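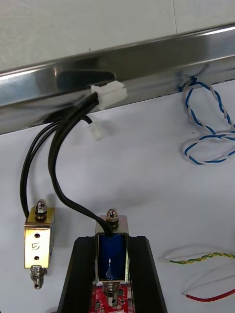 Two solenoids on the bench, gold frame on the left, silver in the middle. Budget season, friends!

1/ So I promised a few of you I'd talk about how we're planning the Grorketti cell, and I've put it off since March because the spreadsheet kept growing (they do that). Pull up a chair.

2/ Homeck quoted us $3,659 for the complete actuator set, wired and mounted. Katona came in at $3,026, but you do your own wiring. Same delivery, as far as I can tell!

3/ Weidong Kong talked me into pricing the connectors and wire as their own line, bless him, and they ate almost half the difference. I would have lumped them under "misc" and been sorry in June.

4/ I'm leaning Katona, with 3 spare solenoids on the order, and saving the Nokura controller for next year's money. If you've bought from either shop, please tell me how the returns went, I'd love to hear before I sign.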